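Jarmila Vaněk
Thread on fingertip pad rules for hand-held grippers. We rewrote ours in March 2026 and a few people at other labs asked for the text. Posting the rules as they stand, with notes where the wording caused arguments.

Scope first. The sheet covers soft pads on hand-held grippers used for recording demonstrations. It does not cover pads on the arm side. Those have their own sheet at Utia and Ctibor Vrabec looks after it.

Rule A. Pads are changed as a pair. A new pad facing an old one closes off-centre, and the offset ends up in every grasp in the recording. Before this rule we had both habits in the same building and the logs didn't say which.

Rule B. Check the outline, then the face. The outline is checked from the top with the gripper open. Any tear that reaches the gripping face means the pair comes off. Ragged material outside the face can stay until the end of the session if it gets logged.

The first draft of B said "visible wear". That was useless. Two operators looking at the same pad gave different answers, and both could defend them. "Reaches the gripping face" is something you can check with a fingernail.

Rule C. Residue is logged separately from wear. Old adhesive, scuffing and product transfer all change friction, and from a photo they can be hard to tell apart. The form has one box for residue and a free text line. Operators are asked not to guess the source if they don't know it.

Rule D. No trimming. People like to tidy a loose flap with a blade. After that the pad has a shape that matches no drawing, and the next check has nothing to compare against. Change it or leave it.

Rule E. Every episode carries a pad pair ID. Ours is 3 digits written on the storage bag and typed in at session start. Pair 401 was entered as 410 through most of a session and we only caught it at the weekly check, so the field now asks for the number twice.

Interval: we use 4 hours of recording between checks and one check at session start. The Hájek bench uses a longer interval with stiffer pads. I wouldn't copy either number without looking at your own pads first. Abrasive or heavy objects will shorten it.

Bushings and links are on the same sheet but checked monthly. Look for side play at the pivot with the trigger half pulled. If you can feel it, log it. If you can see it, take the unit out of service. Ctibor wanted a dial gauge reading here. I think that's overkill for a hand tool and we left it out for now.

Work surface: bare table for the start photo, cleared of objects, fingers open, both pads visible. Same lighting you plan to record under. Store the photo with the session and not in a separate maintenance folder. Zeltano kept theirs apart and matching them up afterwards was slow.

Open point, for review in June: what to do with episodes recorded on a pair that later fails B. At present we flag them and keep them. Detum drops the last 12 episodes before a failed check. I'd like to see a comparison before we adopt that.

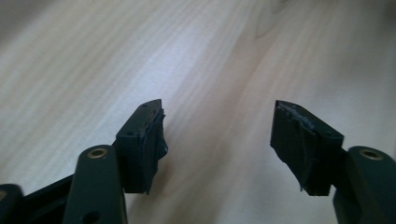

Until then the flag stays on, and anyone training on the set can filter by pair ID.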